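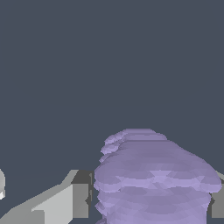
Sekar Ong thinks we're giving up on the cover crop too early and told me so before I had my boots off. Fine, he may be right! Writing it down so we can argue properly later.

November, 7:40 a.m., Beaulieu plot. Walked all 16 beds with the students. The clover on the low side is patchy, but the rye came in thick (thicker than I expected after that dry spell), and the kids from the Pleltach after-school group got very into pulling a plant up and looking at the roots. One of them asked why her grandmother always planted peas next to corn and I sort of threw out my lesson plan right there.

Soil samples: 5 bagged, labels on, in the shed fridge. Bed 9 still needs doing, I ran out of bags.

Seed count for the cowpea trial is 271, so we're short of what Sekar Subramaniam wanted. He'd like 600 by spring and I don't see it unless Broltden shares some of theirs. Will call them after lunch.

Oh, and the hose splitter by the gate leaks again. Tape is in the blue bin. Ask Sekar O. which beds he'd leave under rye.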